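The Candle Holders Are Out Again

Every August the Borstead social room loses one table to the autumn display, and every August somebody asks whether it could be smaller this year. It could not. The ribbed holders are back, gold and clear, big and little, along with the plant that gets moved whenever anyone wants to set down a coffee.

The big ones look like bells that have put on a corset. They go at the front, on the theory that people admire what they are about to knock over. The small ones go on the ledge behind, where they pick up dust at twice the speed and get half the thanks.

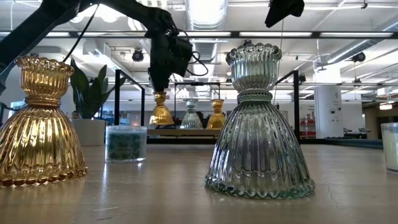 Candles remain a touchy subject. The blue speckled one has its admirers, mostly people who have never had to sit near it lit. The white one is for those of us who feel a candle should mind its own business. Please don't swap them around, or peel wax off the rims with a butter knife. We know about the butter knife.

If you'd like to help with dusting, there is a sign-up sheet by the door with room for 40 names. It has 2 so far, and one of them is in a child's handwriting. Warm water and an old toothbrush will get into the ribs on the clear glass. The gold ones get a soft dry cloth and nothing else.

The display stays up until the next newsletter, or until someone needs the table.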